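**Folding small cloths: halves or thirds? Show me your way!**

**faith_odera**
Okay folding people, I need your opinions. I've been on a huge kick of sorting out every kitchen towel, bandana and lunch cloth in the house, and I'm loving it way more than a grown adult should. My problem is the small squares. I fold in half, then half again, and they come out nice and flat but they slump over the second I stand them up in a drawer. Do you all do thirds? Rolls? Something else? I have one whole drawer to play with and I'm ready to redo it from scratch!

**kheri_k**
Thirds, every time. Lay it flat, bring one side in, bring the other side over it, then do the same from the short ends. You get a fat little packet that stands up by itself. I did the napkins for my sister's wedding that way, 222 of them, and I'd happily do it again.

**LilianKaijage**
222?! I salute you.

I'm on team halves though. Thirds look great on day one, and then somebody pulls out the middle one and the whole row goes over. With halves you can stack them and grab from the top. Plain and quick.

**kheri_k**
But then you only ever use the top two! My mom has cloths at the bottom of her stack that haven't seen daylight since last February.

**LilianKaijage**
Ha, okay, that one hurt. You put the clean ones back at the bottom, though. It takes two seconds once you're used to it.

**biwott_n**
Can I put in a word for what comes before the fold? Most of the crooked packets I see started crooked. Pick the cloth up by two corners on the same side, pull it out straight and give it one good snap before it touches the table. Checked cloth is the best thing to learn on, you can follow the lines and see right away if you've drifted.

Also, work on a table. A bed is too soft and you end up chasing wrinkles all afternoon.

**faith_odera**
I have been folding on the bed this entire time. Going to clear off the table tonight!

**kheri_k**
Not sure I agree on the snap. On thin cotton it pulls the corners out of shape. I smooth from the middle with my palms, much kinder to the fabric.

**biwott_n**
On thin stuff, fair enough. On anything with some body I'm keeping my snap.

**chiharu_t**
Hi all, Chiharu Tsuchiya here, longtime reader and big, big fan of the small squares. I think the size of the cloth decides it. Lunch cloth size goes in thirds, dish towel size goes in half lengthwise first and then thirds. And if there's a picture on it, plan your folds so the picture lands on the front! It makes me so happy to open a drawer and see all the little faces looking up.

Pink and white plaid, bunny on the right:

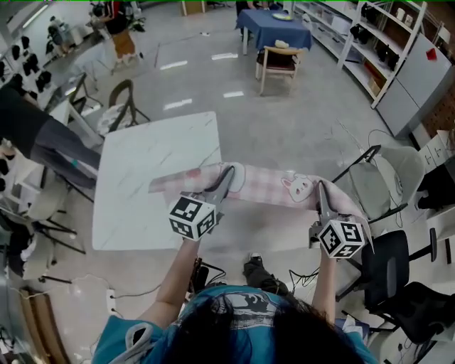
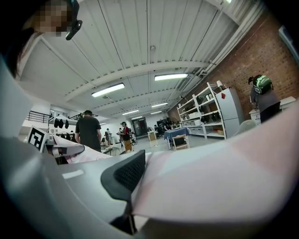
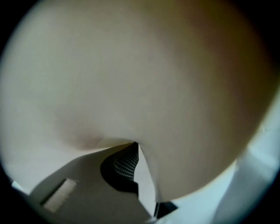 With a bunny on one side like that, I start from the plain end and fold toward the face, so it finishes on top. If you start from the face end you bury it and have to flip the whole thing over. I keep mine in a Flutden drawer box, the shallow one, and three rows fit with a bit of room to wiggle them out.

**LilianKaijage**
The bunny has pink ears!! I'm still folding in halves, but I want that cloth.

**faith_odera**
Plain end first, got it. What do you do with a pattern that goes all over, like small flowers? Does it matter which end you start from then?

**chiharu_t**
Start from the end with the tag, so it gets tucked inside.

**biwott_n**
Or cut the tag off.

**kheri_k**
Please don't cut the tag off, Faith. You'll want to know how hot you can wash it.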